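Towel folding

Towel folding is the reduction of a rectangular cloth to a smaller, flat shape for storage or display. In households it is commonly done on a bed, which offers a wide, soft surface at hand height. The method depends on the weight of the cloth, with terry of 400 to 537 grams per square meter holding a crease less sharply than flat-woven cotton.

The basic fold brings one long edge over toward the other. In looped fabrics the doubled side stands higher than the single layer, and a shallow crease marks the step between them.

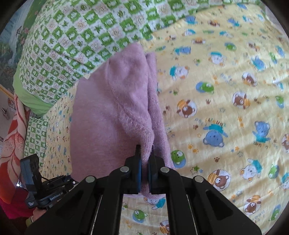

Handling of loose cloth

A towel that has not been laid out is usually lifted first, so that its weight draws the fabric into vertical folds. Terry tends to gather into thick lobes when pinched near the middle. Lifting by two corners of a short edge gives a straighter hang and makes the long edges easier to find.

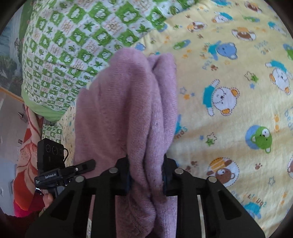
The Stimholm household manual by Elínborg Stougaard and Bjartur Juhl, revised in April 2021, separates this stage from folding proper and calls it "opening." The manual recommends 3 passes of the flat hand from the center outward before the first fold is made. Cloths with a side shorter than 50 centimeters are exempt.

Thirds and wedges

A fold in thirds produces a narrow bundle suited to shallow shelves. If the layers are not parallel, the bundle narrows toward one end and forms a wedge. Wedging has little effect on a single item but causes a stack to lean. It is corrected by reopening the last fold and aligning the lower edge. The same fault occurs in folded knitwear, where stretch along the ribs makes the edges harder to match.

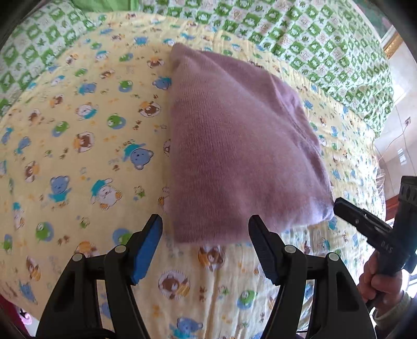
Folded mauve textile on a printed yellow bed covering, with a green-and-white checkered quilt.

See also: Bed making; Linen closet; Terry cloth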